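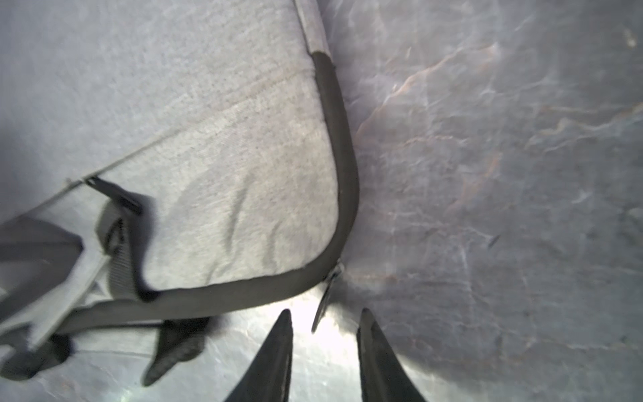 Household Tips for the End of the School Year

Travell School Family Pages
Updated 30th May

These tips came in from families and kitchen staff over the past year. They cover lunches, stains, school papers and the things that come home when lockers and classrooms are cleared. Send additions to the front office, marked for Isla Swanson.

Lunch containers

Wash the lid and the box separately and let both air-dry overnight before stacking them. A lid put on damp will smell by morning.

If the silicone gasket comes out, take it out once a week. A wooden skewer lifts it without tearing it. Wash it in hot soapy water, dry it on a towel and press it back in, starting at a corner.

For tomato stains on plastic, rub with a paste of baking soda and water, leave it for half an hour and rinse. Old stains may need two or three rounds. Leaving the box in a sunny window for an afternoon also fades them.

For a thermos that smells of soup, put in a tablespoon of baking soda, fill it with hot water and leave the lid off for an hour. Do not screw the lid down while the soda is working. Clean the threads of the lid with an old toothbrush.

Packing lunches ahead

The school kitchen served 1272 lunches in the first half of May, and the cooks do as much as they can the afternoon before. Most of what they do works at home.

Cut carrots and celery keep for several days in cold water in the refrigerator. Change the water daily. Cucumber does not keep that way, so cut it the same morning.

Sandwiches with cheese, butter, hummus or sliced meat freeze well. Sandwiches with lettuce, tomato, egg or mayonnaise do not. Wrap them tightly, use them within two weeks and move one to the refrigerator the night before. Sihan Xiong in the kitchen butters the bread right to the crust, even under other fillings, to keep it from going soggy.

Rice should be cooled quickly, spread out on a tray, and refrigerated within an hour of cooking. Use it the next day. To send it hot, reheat it until it steams all the way through, then put it in a thermos that has stood full of boiling water for 10 minutes.

Apple slices stay pale if dipped in a cup of water with a teaspoon of lemon juice. Drain them well.

Getting marks out of school clothes

Washable marker: cold water first, then the ordinary wash.

Ballpoint: put a folded paper towel under the cloth and dab from the other side with rubbing alcohol on a cotton ball. Move the towel as it picks up ink. Test an inside seam first on anything dark.

Permanent marker: the same method, but expect a shadow to remain.

School glue: let it dry, pick off what you can, then soak in cool water. White glue softens after an hour or so.

Acrylic paint: this one has to be dealt with wet. Rinse from the back under the tap and work in dish soap. Once it has dried, scrape gently with a spoon and try alcohol.

Grass: equal parts white vinegar and water, left on for 15 minutes before washing.

Whatever the stain, keep the item out of the dryer until the mark is gone. Heat sets nearly all of them.

Papers and projects

A family with two children in the lower grades can easily end up with a full carton of paper by summer. Jinfeng Han keeps one flat box per child under the bed, and when the lid stops closing, something has to go. Her children choose.

Write the name and grade on the back in pencil before anything goes in the box. Felt-tip will bleed through thin paper.

Remove paper clips and rubber bands. Clips rust, and rubber bands go sticky and take the paper with them.

Clay and salt dough pieces should be wrapped in tissue and kept somewhere dry. Salt dough draws moisture and will crumble in a basement. Anything made with macaroni or dried beans should be photographed and let go, or it may attract moths.

For large posters, roll with the picture side out around a cardboard tube and tie loosely with cotton tape. They hang flatter later.

Pencils, scissors and glue sticks

Sort supplies now and you will know what to buy in August. Test every marker on scrap paper. A water-based marker that was left uncapped sometimes comes back if the tip stands in a little warm water for a minute, then rests capped overnight.

Sticky scissors clean up with a drop of cooking oil on a paper towel. Wipe the blades afterward with dish soap and dry them.

A dull pencil sharpener is not worth saving. A pencil that keeps breaking has usually been dropped and is cracked inside, and a new sharpener will not help it.

Store glue sticks upright, caps tight, away from the radiator.

Lost property

Unclaimed items are on the rack outside Room 9 until the last day of classes. Lunch boxes are emptied before they go on the rack, but please wash them again at home. Clothing left after that is laundered and passed on.

For labels that last, Esmaeil Jafarzadeh uses a laundry pen on white cotton tape, sewn at both ends. Iron-on labels hold best on plain cotton and tend to peel off fleece. On water bottles, write on the bottom and cover the name with clear nail polish. Let it dry overnight before washing.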